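Trillside Allotment and Gardens Association
Minutes of the General Meeting held on 22 October 2024 in the Medeiros Room 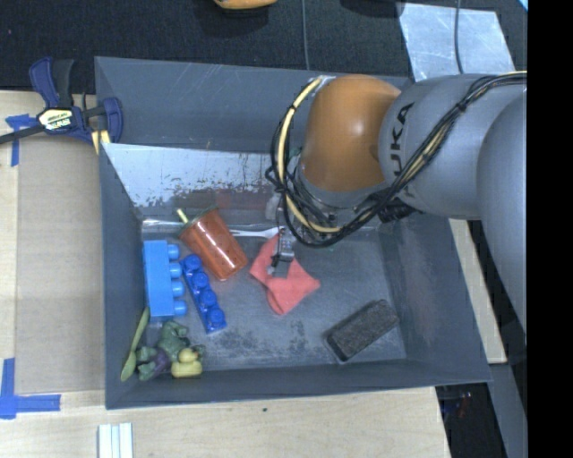 Present: Rania Abdelaziz (Chair), Kha Hà (Secretary) and members as signed in the attendance book.

1. Minutes of the September meeting
The minutes were agreed as a true record and signed by the Chair.

2. Matters arising
The lower gate has been rehung. The Secretary had written to the council about the overhanging limes on the north boundary and awaited a reply. Carried forward.

3. Water supply
The Chair reported that two standpipes on the upper path had lost pressure during the summer. A quotation had been received from Sodex for replacing the section of pipe between them. Members asked whether the work could be done before the first frosts. The Secretary was instructed to obtain a start date in writing.
Resolved: that the quotation be accepted, subject to a start date before the end of the year.

4. Plot rents
It was noted that 172 plots were let. Two tenants had given notice, and both plots would be offered to the waiting list in the usual order. A proposal to charge separately for sheds was discussed and withdrawn.
Resolved: that rents remain unchanged for the coming year.

5. Hedge planting
Members approved spending of up to £200 on hawthorn and hazel whips for the gap beside the Silex yard. Planting to take place once the ground has been cleared of bramble.

6. Any other business
A member asked that bonfires be lit only after dusk. The Chair referred the meeting to rule 9, which already provides for this, and agreed that the rule be displayed again on the noticeboard.

The date of the next meeting will be notified to members by post.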